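Home Sports Things Ask a Question Teachers Games

Search this site Type a word here Go

Why does a table tennis bat have its own bag?

13 July 2022

If you play table tennis at school or in a club, maybe you have seen that some players carry their bat in a special bag. We call this bag a case. Today we will learn what the case is for, what it is made of, and how you can take care of it.

First, a word about words

The thing you hit the ball with has many names. In Britain most people say bat. Other people say paddle, and in the official rules it is called a racket. All three words are correct, so you can use the one you like. The game has many names too - table tennis and ping-pong are the same game.

What does the case do?

A bat is made of a wooden blade with rubber on both sides. The rubber is the important part. It holds the ball for a very small moment, and this is how good players make the ball spin. But rubber does not like dust. When dust sits on it, the rubber becomes slippery and the ball does not spin so well. Rubber also does not like strong sun, and the edges can break if the bat falls on the floor.

The case helps with these problems. It keeps the dust away, it makes a shadow for the rubber, and it is a little bit soft, so a small knock does not hurt the bat.

What shape is it?

There are 2 common shapes. One is a simple rectangle, like a big pencil case. The other has the same shape as the bat, with a round part for the blade and a narrow part for the handle. Many children like the second one more because everybody can see at once what is inside! 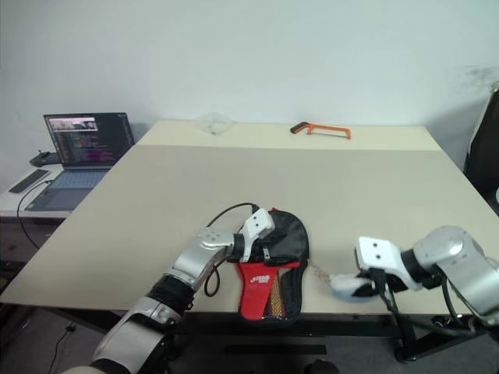
Some cases have a pocket on the outside as well. A pocket can be made of mesh, which is a cloth with many small holes, like a net. Through the mesh you can see what you have put there. Small things go in a pocket, for example a folded cloth or a paper with the times of your matches. In some cases there is also a place for balls. A table tennis ball is 40 millimetres wide and very light, and it breaks easily if you sit on it.

How does the zip work?

Most cases close with a zip. A zip has two rows of little teeth. The part that moves is called the slider. When you pull the slider one way, it pushes the teeth together and they hold each other. When you pull it the other way, it takes them apart again.

The slider is small and hard to hold, so it has a piece that you pull. On some bags this is only a bit of metal. Other people put on a short chain or a cord, and at the end they fix something soft and fluffy. It looks nice, and it is also easier for the fingers.

Please pull a zip slowly. If it stops, do not use force. Look if a piece of cloth is between the teeth, go back a little, and try again.

How to look after your case

1. Take everything out. Look in the narrow part for the handle also - small things like to hide there.

2. Open the zip as far as it goes and look inside. A black, shiny lining shows every scratch and every speck of dust. Scratches will stay, but dust you can wipe away with a soft cloth.

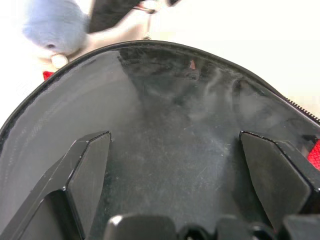 3. Turn the case upside down over a bin and tap it with your hand.

4. If the outside is dirty, use a cloth with a little water. Leave the case open until it is dry. Never put the bat in a wet case.

5. Put the bat back and close the zip.

Try it yourself

Draw around a bat on paper. Now draw a second line, one finger wider, outside the first. This is the shape of your own case. Which colour will it be? Where will you put the pocket?

More to read

Why is a table tennis ball hollow?
What is inside a football?
How the Hirketti school hall got its new nets
A visit to the Skodico zip workshop
Who invented the pencil case?
Asfaw and Clovel: two clubs, one table (February)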